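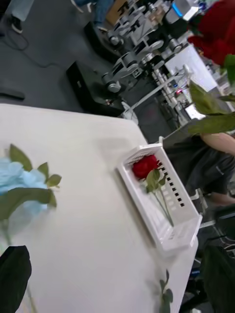
Single-Stem Artificial Roses and Sorting Trays

Kutance artificial roses are sold by the stem and can be ordered in red or pale blue. Both colors come with green leaves already fitted. The red is the deeper of the two and is what most people order for table arrangements and window displays. The pale blue is a soft shade that sits well next to white.

The stems can be bent by hand. For a tight curve, bend a little at a time and work along the stem. Leaves can be slid up or down, and will come off if pulled hard – push them back on until they click.

Sold in packs of 10 stems, one color per pack. Mixed packs are available from the Mikarthorpe store only.

Trays

We stock two kinds of tray for keeping stems sorted while you work.

The white tray is shallow plastic with slotted sides. A rose can lie in it at full slant with the leaves on. Dust and loose bits fall through the slots, so put paper under it if you are trimming.

The clear tray has raised walls and is the better choice for wide heads such as hydrangea, which get crushed when they are stacked.
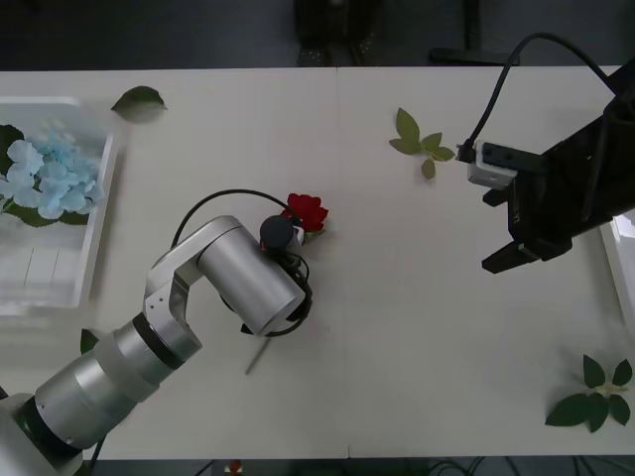
Lay the heads all at one end and keep the other end free for leaves and cut pieces. Both trays wash in warm water with dish soap. Do not put them in a dishwasher.

Care

Dust the petals with a soft, dry brush. Spots can be wiped with a damp cloth. Keep the flowers out of direct sun, especially the blue, which fades sooner than the red. If a bloom has been flattened in shipping, open the petals with your fingers and leave it standing overnight.

Ordering

Orders placed before 9 in the morning go out the same day. Trade orders of 2,000 stems or more are handled by Inger Bach at the Mikarthorpe warehouse and need 17 working days. Ask for Svend Egilsson about color matching – he can mail a sample stem of either rose before you order.

Returns are accepted on unopened packs. Trays can be returned if unused.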